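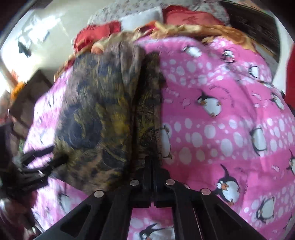 Chapter 2
Who Pays a Sales Tax?

In this chapter you will learn
how a town or state sets a sales tax
why some goods are taxed and others are exempt
how the cost of a tax is shared between buyers and sellers
what happens to the money after it is collected

Key terms: tax base, tax rate, exemption, tax burden, earmark

2.1 The rate and the base

A sales tax has two parts. The first is the rate, the percentage added to the price at the register. The second is the base, the list of things the rate applies to. Voters usually hear more about the rate, but a change in the base can raise or lower just as much money.

Take the town of Cirkcombe. Its council needed more money for bus service and had two choices. It could raise the rate on everything already taxed, or it could leave the rate alone and begin taxing clothing and bedding, which had been exempt. Members from the older neighborhoods wanted the higher rate. Members from the new housing west of the river wanted the wider base. The debate lasted through November, and the wider base passed.

Neighboring Hirnar kept its clothing exemption. Shoppers who lived near the town line soon had a reason to buy coats and blankets there, and Cirkcombe collected less than it had planned. When people change what they do to avoid a tax, the base shrinks.

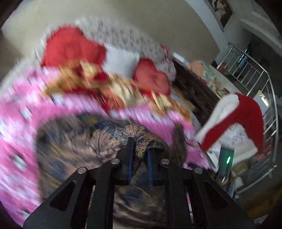
Figure 2.1 Knitted fabric in tan, brown and dark navy blue.

2.2 Necessities and exemptions

Many governments exempt food, medicine or clothing. The argument is that a family with a low income spends a larger share of it on these goods, so a tax on them weighs more heavily on that family. A tax that works this way is called regressive.

Exemptions have costs too. Suppose a household spends $2,000 a year on clothing and the rate is 2 percent. Taxing clothing would cost that household $40. A wealthy household that spends five times as much saves five times as much from the exemption. Flusov dealt with this by taxing clothing and mailing a yearly credit to low-income residents. Only 57 percent of those who qualified applied for it in the first year.

Before you read on

1. List the last few things you bought. Which were taxed where you live?
2. Would you have voted for the higher rate or the wider base in Cirkcombe? Give your reasons.
3. How could Flusov get its credit to more of the people who qualify?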